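My mother taught me most of this, and the rest I learned by spoiling things. All of it is for a table of light wood that people use every day.

## Daily cleaning

Take a soft cloth, make it damp and squeeze it well. Wipe along the grain, then once more with a dry cloth. I don't use the kitchen spray, it leaves the surface dull after some months.

## Things which stay on the table

A computer mouse can slide directly on the wood, but the dust under it works like fine sandpaper. Clean its feet every Sunday. Flat decorations should be lifted and moved a little from time to time, otherwise the wood darkens around them and you get a pale shape.
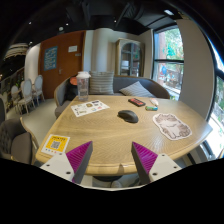 ## White rings from cups

1. Let the place dry for 2 days.
2. Put a cotton cloth over the ring and press with a warm iron, no steam, for 30 seconds.
3. Look, and repeat if it is needed.

Dzintra Lill wrote to me that she rubs mayonnaise on the ring and leaves it overnight. I tried it in August on an old shelf. The ring became weaker, but the smell stayed for a week.

## Oil

Use very little. Rounded corners drink more than the flat part, so go over them twice.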